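Workshop tips: patching with glass mat and resin

I've been mending things with glass fibre matting for years now, mostly canoe bottoms, shed gutters and one very sorry water butt, and I still pick up little tricks every season. Here are the ones I'd pass on to anyone starting out in a garage in Kedislow or anywhere else.

Cut all your mat before you open the resin. All of it! I used to snip as I went, and ended up with scissors glued shut and hairy fingers. I lay the dry pieces out in order, biggest to smallest, and write a number on each with a soft pencil.

Old scissors are fine for chopped mat, but woven cloth wants a sharp pair. If the edge keeps fraying, run masking tape along your line and cut down the middle of the tape. Trim the taped edge away once the piece is ready to go on.

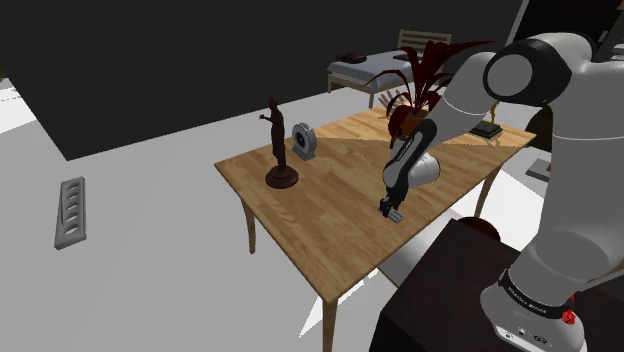
Plank-topped table with a dark statuette on its round base.

Mix small. I make up enough for one layer at a time, in a paper cup, and the Flamell resin I buy gives me 30 minutes in mild weather. In a warm September it was nearer 20, so do a test cup first and read your own tin, as they all differ. Never leave a big leftover lump sitting in a deep pot (it can get properly hot). Tip it out thin on a scrap of metal outdoors and let it go off there.

Stipple, don't brush. Dragging the brush pulls the strands about and you get bald patches. Dab straight down until the white goes clear, then leave it alone.

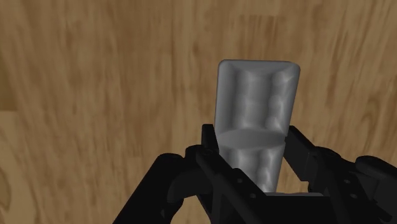
And if you still see pale spots after that, it's trapped air, so go over them with a little ribbed roller from the middle outwards. Mine came from Dellport for 59 pence in a clearance bin and it's outlasted three posh ones.

Sanding is the horrid bit. Long sleeves, taped cuffs, goggles and a proper dust mask, with the door wide open. I damp the patch and use wet-and-dry paper by hand, which keeps the dust down a treat. Wash your arms in cold water afterwards, and put those clothes through the machine on their own, or you'll be itching in your pyjamas for a week.

Spare mat keeps best rolled on a cardboard tube in a bin bag, off the floor. Folded mat creases, and the creases never quite lie flat again.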